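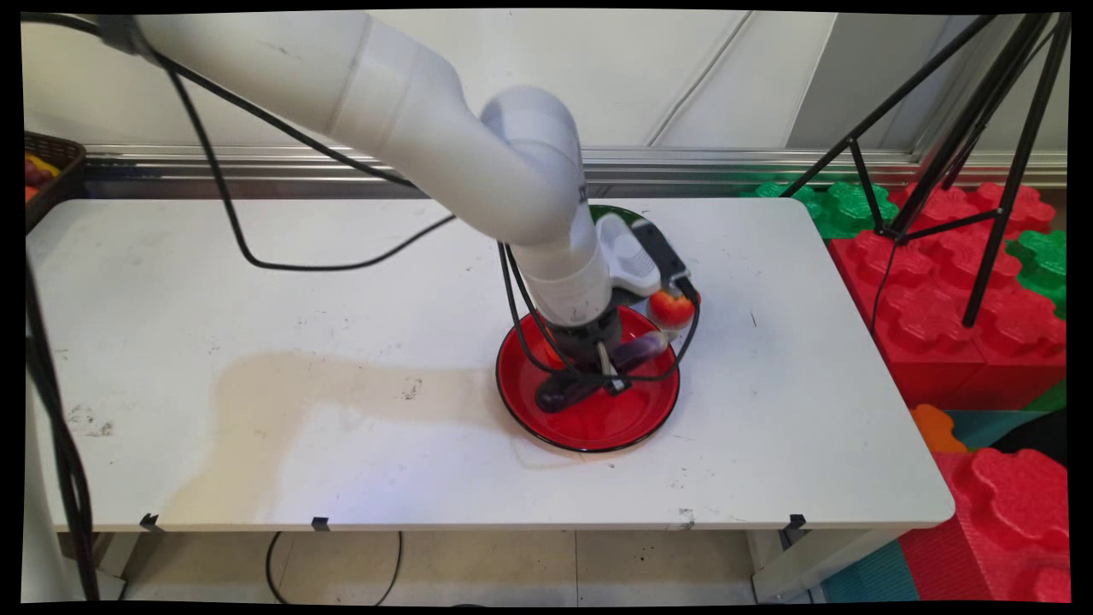

A purple eggplant on a red plate.

What Lilness Used to Put Up for Winter
A local history project by Yaa Issahaku and Arturo Mazza
Project advisor: Gwendolyn Doucet

Where the idea came from

When our class was told to pick something from our own town that wasn't already in the library's local history binder, we spent a long afternoon going back and forth between the old train depot and the flood, both of which turned out to have whole folders of their own. Then Arturo's neighbor, Assunta Fontana, handed him a jar of pickled eggplant over the fence and mentioned that her mother used to make enough of it to trade for firewood. That was it, we had our subject!

We wanted to find out what families in Lilness preserved at home in the years when the Benedetti cannery was running, how they learned to do it, and why so much of it stopped. We had a guess going in, that people quit canning at home when the supermarket opened out on the highway. We were partly wrong about that, and the reasons make up most of this report.

How we did the work

We interviewed people in their kitchens and on their porches and, in one case, in the waiting room of a tire shop. Each interview had the same list of questions, though we learned pretty quickly to put the list away once somebody got going. We also read through the cannery's seasonal hiring books, which are kept in the basement of the town hall in Trurklow. They hold 1,059 names over the years we looked at, and many of them come back summer after summer, sometimes with a daughter's or a nephew's name written in underneath.

The hiring books were harder to use than we expected. The spelling changes from page to page, and one foreman seems to have used nicknames for everybody. Yaa made a card for each family so we could match the nicknames with what people told us, and the cards saved us more than once.
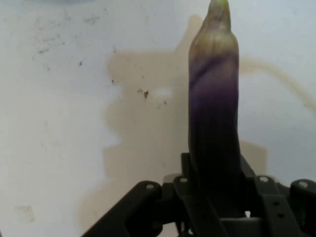

What people put up

Tomatoes came first in nearly every kitchen, which won't surprise anyone who has ever been handed a bag of them in August. After that the answers went in all directions. Some families did green beans and peaches and nothing else. The families who came over to work at Benedetti did eggplant and peppers in vinegar and oil, and a few of the older farm families had never tasted either until they stood next to somebody on the line who brought it for lunch.

Mrs. Fontana explained her mother's way of doing eggplant, and we wrote it down as she said it. Peel it, cut it in strips, salt it, and put a plate on top with something heavy on the plate. Leave it overnight. Squeeze it hard in the morning, harder than you think. Then it went into boiling vinegar for a short time and out onto clean dish towels, and finally into jars with garlic and oregano and oil. We should say here that Ms. Doucet asked us to check this with a current canning guide, and vegetables kept in oil need more care than people took back then, so please don't treat this report as a recipe.

Raffaele Ruggiero, whose father drove a truck for the cannery, told us about the Inerier Hall suppers, held at the end of every packing season. Each family brought whatever it had put up, with no names on the jars, and you were supposed to guess whose was whose. He still thinks his aunt won the year she brought pears. He talked about those pears for a good ten minutes and we have left most of it on the tape,

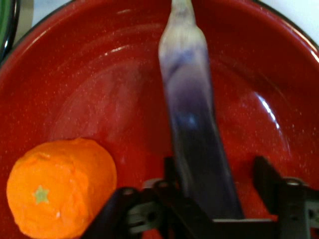 but the part we kept is what he said next, which was that the suppers stopped the same year the cannery went down to 2 shifts a week. People weren't around each other all summer anymore. They hadn't lost the know-how, and they could still get the vegetables, but the work had always been done in company, with three or four households sharing the big pots and the long table.

Why it stopped

The supermarket did matter. Several people told us that once canned tomatoes were cheap it felt silly to stand over a stove in that heat. But the supermarket opened six years after the suppers ended, and by then most of the families we talked to had already cut back. The shared pots had been sold or had gone to cousins, and the jars went to the church rummage sale.

What we would do differently

We would start with the cards on the first day. We would also talk to more of the farm families, who are a little thin in this report because it was harvest when we called. Mrs. Fontana has two cousins in Trurklow we never reached, and Arturo plans to visit them in June with a better tape recorder.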